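I've been driving the Eltico since February, so this is my three-month report on the smallest car I've ever owned (and I once had a hatchback my sister called the shoebox). Mine is the Wurnby trim, one up from the bottom, in the dull blue you get if you don't want to pay extra for paint.

First thing, it's so easy to park! My street is all tight spots between pickups, and I used to circle the block every night around six. Now I slide in anywhere. The turning circle is tiny and the back window is bigger than it looks from outside.

Second thing, gas. I'm getting 36 miles to the gallon with my usual mix of school run and highway, and I am not a gentle driver. My old sedan never came close.

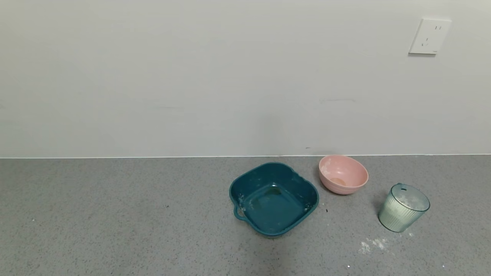 The engine is a three-cylinder and yes, you hear it. Around town it makes a cheerful little thrum that I've gotten fond of. On the highway on-ramp it's more of a groan, and with three adults and their bags aboard I had my foot flat on the floor for longer than I liked. Once you're up to speed it settles down, though the wind noise around the mirrors never quite goes away.

Seats are good up front, a bit flat in the back. The cupholders are too shallow for my travel mug, which has tipped over twice now, both times on the same left turn. The touchscreen is fine but slow to wake up on cold mornings, and I wish they'd kept a real knob for the fan.

I bought from Arnirer, the dealer out past the county line, and they were pretty relaxed about the whole thing. The floor mats were $116 extra, and I grumbled and paid. They're nice mats, but come on, that's a lot for carpet.

Would I buy it again? For my kind of driving, yes, over the bigger model I tried the same afternoon. If you do long trips every week with a full car, go drive something with a fourth cylinder first. I'm still waiting on the recall letter about the hatch latch, and I'll update this when it's been fixed.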